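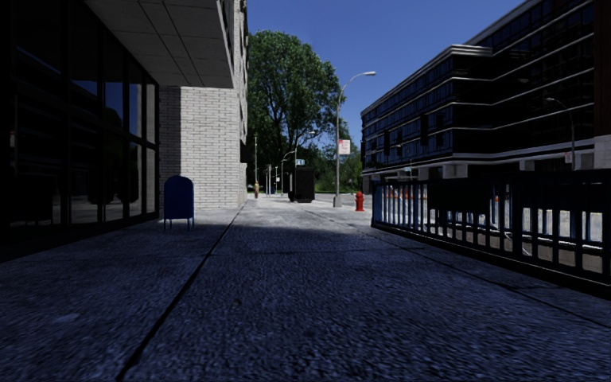 When can attendees start dialing in to the earnings webcast?
The audio lines open 15 minutes ahead of the scheduled start, and callers hear hold music until the host releases the room.

Support > Soltani Webcast Console > Host Guide > Section 9

Overview Set-up Live Controls Replay Transcripts Contact

9. Setting up a results call

This section covers the set-up of a quarterly or annual results call in the Soltani console. It assumes that the issuer account is active and that the release has been approved for distribution. For investor days and annual meetings, use Section 11.

9.1 Before you begin

You need the Host role. The Reviewer role can open the event but can't save changes to it. Have the following on hand:

- final call time, with time zone
- names and titles of all speakers
- the slide deck, as a PDF
- the safe harbor statement approved by counsel

9.2 Create the event

1. Sign in and select Events > New > Results Call.
2. Enter the company name exactly as it appears in the release. The registration page copies this field and doesn't correct it.
3. Set the start time. The console stores all times in Eastern Time – speakers in other zones see a converted time in their invitation.
4. Under Audience, choose Public or Registered.
5. Enter the listener limit. The standard plan allows 300 listeners and the extended plan allows 500.
6. Select Save Draft.

Note: A draft isn't visible to the public. The event page goes live only after step 5 of 9.3.
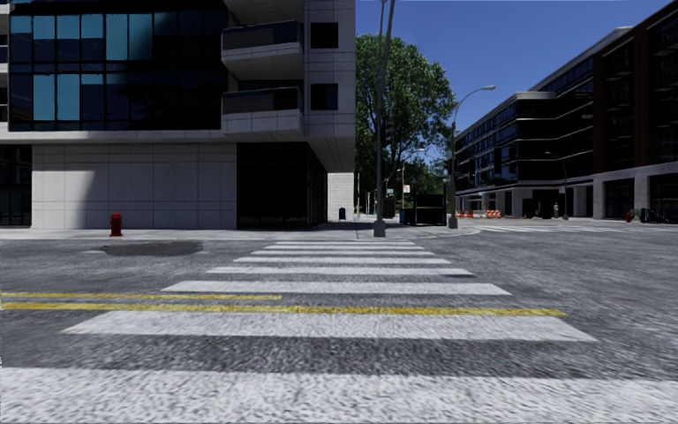 Figure 9-1. Crosswalk.

9.3 Load materials and publish

1. Open the draft and select Materials.
2. Upload the slide deck. Conversion takes around 11 minutes for a long deck. Don't close the tab until the status reads Ready.
3. Paste the safe harbor statement into the Opening Text field.
4. Set the release lock. With the lock on, slides stay hidden until the wire service confirms distribution.
5. Select Publish and copy the event link into the release.

CAUTION: Don't publish with the release lock off. Slides become available to anyone with the link as soon as the page goes live, and withdrawing them doesn't remove copies already downloaded.

9.4 Test the speaker lines

1. Send each speaker a private dial-in from the Speakers tab. Never send the public number.
2. Ask each speaker to join from the phone they'll use on the call.
3. Check that the level meter stays in the green band during normal speech.
4. Switch to Q&A mode and place one test question in the queue.
5. Clear the queue and select End Test.

Note: If a speaker line drops during the test, the console keeps the slot open for two minutes. After that the host must send a new dial-in.

9.5 Replay

The replay is built when the host selects End Call. It appears on the same event page under the Replay tab. To hold it back for review, turn off Auto-post before the call starts – the setting is locked once the call is live.

Shares: 11 Comments: 0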